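Steltel again, and the fruit sort. Rewrote the grasp ranking last night, so now it scores all 43 candidates before picking one – slower but it stops dithering between two oranges. Segmentation still merges dark fruit that touch.

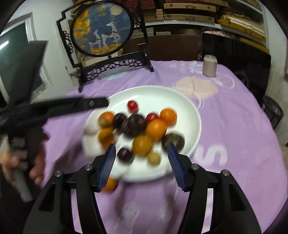

Anqi Peng reckons the merging is a threshold problem and I should leave the planner alone till that's sorted. Fair. Dropped it, reran the logs, 7 bad masks left. Small tan ones on cloth are the next headache, the depth filter eats them as noise. Also need a rule for fruit outside the dish, planner just ignores it at the momnet.
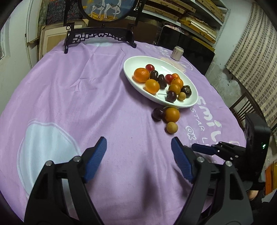 Why not give the cloth its own plane fit and filter from that, asked one commenter under the September post. Trying it tonight.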